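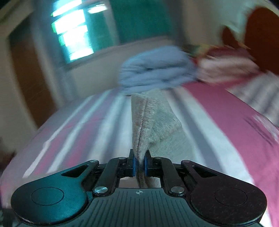

Grey-green cloth, striped sheet, ticket 2659

Status: open
Opened by Sipho Gumede, Mar 2, 2020

Hi again! So the fuzzy cloth from Besico is still leaving fluff all over my striped sheet, and I'm going a bit mad picking it off. Tried so far: a cold wash on its own (no change), a shake outside (heaps came off, then more the next day), and a go in the dryer with the lint filter cleaned first. The filter came out full, colour a bit like mould, lovely. Is it meant to settle down after four washes like the tag says, or have I got a dud? Happy to send it back if you'll cover postage.

2 comments · 4 shares

Related tickets
Tundance throw pilling at the edges
Van Wyk sheet shrunk in the dryer
Refund not showing, order 1333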